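Cable preparation at the Vurnton returns center

Cable preparation is the stage of electronics returns processing in which loose cords are separated, inspected, coiled and tied before being packed with refurbished equipment. At the Vurnton returns center, operated by Flalesska, the stage was done entirely by hand until January, when two-armed robot stations were added to the line. The change affected the staffing of the cable room, the grading of jobs and the way output is recorded.

Background

Returned devices reach the center in mixed cartons. Cords are removed at the opening tables and collected in totes, where they become tangled with one another during transport. Under the manual system, a worker emptied a tote onto a bench, pulled the cords apart, checked the plugs for bent contacts and sorted them by connector type. The target was 30 cords per hour for mixed totes. Sore wrists and thumbs were the most frequent complaint entered in the room's health log.

Attempts to reduce tangling at the source had limited effect. Paper bands slowed the opening tables, and divided totes held too few cords to be practical.

Station layout

A station consists of a pair of arms clamped at the edge of a work surface, with grippers that can reach a shared area between them. The arms and their control software, named Vodo, were installed by the integrator Swanepoel. In normal use one gripper holds part of a bundle while the other draws a strand away from it. Separated cords go to a person for inspection, as the software does not grade plugs.

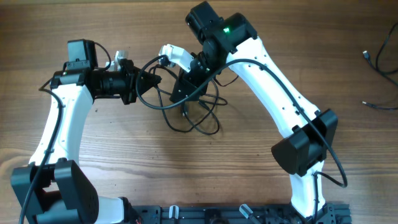 Two robot arms with their grippers at a tangle of thin black cable on a wooden tabletop.

Flexible items are hard for automated equipment to handle because their shape changes with each contact. Black cords lying across one another present a further difficulty, as the crossing points have little contrast. When Vodo cannot find a free end, it releases the bundle and requests help. An operator loosens the bundle by hand and restarts the cycle.

Changes in work

The former job of cable sorter was divided into two grades. Station operators load bundles, respond to help requests and clear jams. Inspectors check plugs and insulation, tie the finished coils and reject damaged cords. Staff rotate between the grades at the midday break. Existing sorters kept their pay rate, and operators receive a supplement after completing 2 weeks of training.

Operators reported less hand strain after the change but more time spent standing and more interruptions. Help requests come at irregular intervals, which makes it difficult to combine station work with other tasks. An early plan to assign four stations to each operator was dropped, and the current limit is two.

Conversation in the room also declined. The manual benches had faced each other, while the stations stand in a row along one wall. The inspection benches were later turned to face the row.

Output and records

Under the manual system, each worker's count was posted at the end of the shift. Counts are now kept by station and are not used in individual reviews. The daily figure for a station is set at 200 separated cords. The highest count recorded for a single shift is 251, reached with totes containing only short charging cords. Long power cords and cords with heavy adapters are still separated manually.

Station logs record each help request and the time taken to answer it. Worker representatives objected to the second entry on the grounds that it measured the operator instead of the machine. Since September 8, 2024, response times have been stored without a badge number.

See also

Flexible material handling
Job rotation
Returns processing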